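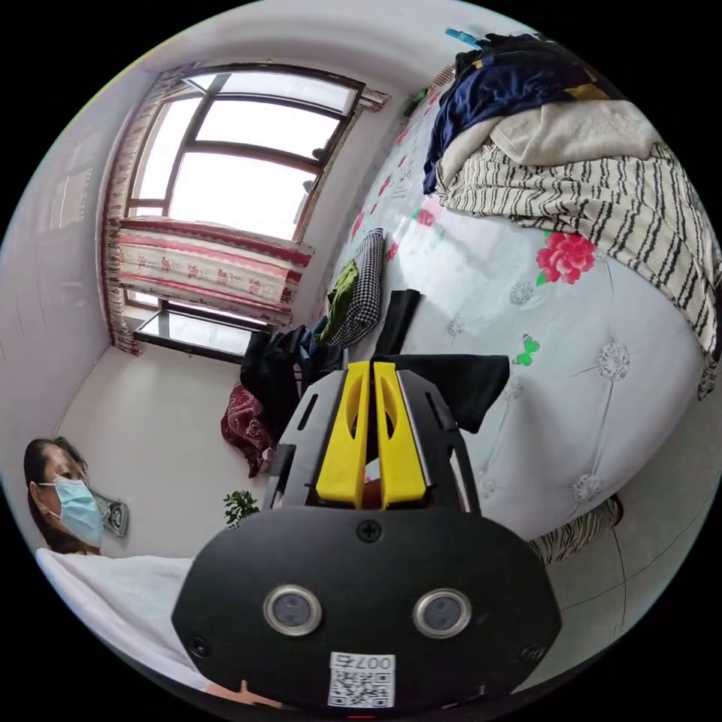 According to Sunita Doucet, the folding was what took the longest to learn. She had expected the driving to be harder, she told us, and most of the first-year students say the same by July.

We visited the Trirkach student workshop on Sat 21 February. The class has been teaching a robot arm to sort and fold clothes, and the practice work is done with handheld grippers. A student squeezes the two yellow fingers on a garment, moves it, lets go, and starts over. The target for the year is 2,000 recorded folds. They had 74 from the morning by the time we sat down to lunch.

Noemi Calloway walked us through the grading. A fold is kept if the edges line up and the student did not pause halfway. Jackets get thrown out most often. Towels almost never do.

After lunch we saw the arm itself, which is called Uvari. It picked up a shirt on the second try and folded it once across the middle. Mortimer Mercado then gave it a pair of pants and it stopped, so he reset it and went back to shirts.

Visitors can try a gripper for about two minutes each. It is heavier than I expected and my wrist was sore on the drive home. Parking is behind the Canpolat building, and the side door is the one to use on weekends.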